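Reading time: 3 min

Week 2 handout - bases, posts and covers
Bench skills, Oston workshop. Notes by Grigore Olteanu

Read before you come in. Last group didn't and we lost most of the morning.

What we're doing: a low knock-down stand, white base with a post at each corner, sheeting over the top of the base. Goes together without glue. Has to come apart again at the end, the next group uses the same parts.

Before touching anything
- sheet down first, table and floor both. Black plastic, the heavy roll, not the thin stuff in the cupboard
- don't bother pulling it flat. Wrinkles are fine. Heaps under the base are not fine, it rocks
- bags and coats out in the hall
- find your partner. One holds, one fits

Posts. Pick up in the middle of the length, find the balance, then tilt. People grab the very end and the other end swings round and hits somebody. Slow on the last bit. If it won't go, back it out and look down the hole, don't lean on it.
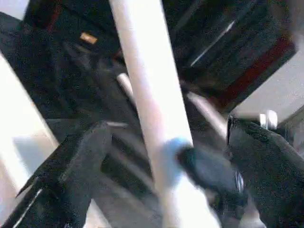
Upright means upright from two sides. Check from the front, walk round, check from the side. A post can look dead straight from where you're standing and be way off from the end of the table. Partner checks too. Don't let go until you both agree.

Laying out the parts

Layout gets its own mark this time (up to 20 points for the whole session, so don't throw these away). Base on one side, posts on the other, nothing on top of anything else.

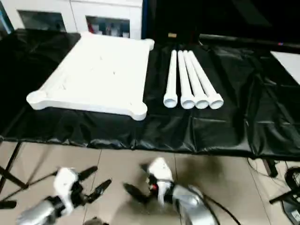

Order of parts matters more than most of you think. You should be able to reach for the next piece without moving the last one. Posts go side by side, lengthwise, wider collar end toward the front edge - you can see straight into the opening that way and spot any dirt before it goes in. Leave a bit of space between them if you can; three bunched up and one on its own is ok but they roll when you take the first. Base lies flat with the rim and the rounded corners up. Look over the middle for small holes or dents and note them on your sheet so you don't get blamed for them later.

Write down what you laid out and in what order. Pencil. Use the Galang form, the older Bovura one has no space for the corners.

Covers

Loose first, tidy after. Drape the sheeting over the base, let it find the corners, then work it in around each post by hand. Tape if it keeps creeping. Short peices, pressed down, not wound round and round, as somebody has to get it off again.
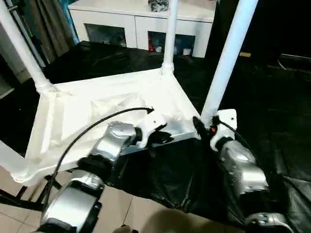 Work from the back corners forward or you end up reaching over what you just did. Watch sleeves. If a post starts to lean while you're on the cover, stop, one hand on the post, fix it, then go back to the cover. A leaning post at this stage nearly always means it was never seated right, so check the bottom before you blame the tape.

Common faults from last time
- cover pulled so tight the post came with it
- post upright from the front only
- tape on the bare post, halfway up, no idea why
- rim hidden under a big fold, couldn't tell if base was level

Taking down: cover off, then posts, then base. Parts back on the Brivmont shelves, posts together. Fold the black sheet in from the edges so the dirt stays inside. Big sheet needs 3 people.

For next time: redraw your layout and say what you would of moved. Half a page is plenty. Hand in by the July session.

Questions - ask me at the bench, or leave a note in the tray by the door

Contact | Copyright Oston workshop | Back to top

Related handouts
Week 1 - measuring and marking
Week 3 - simple joints without glue
Reading a parts list
Galang form, blank copy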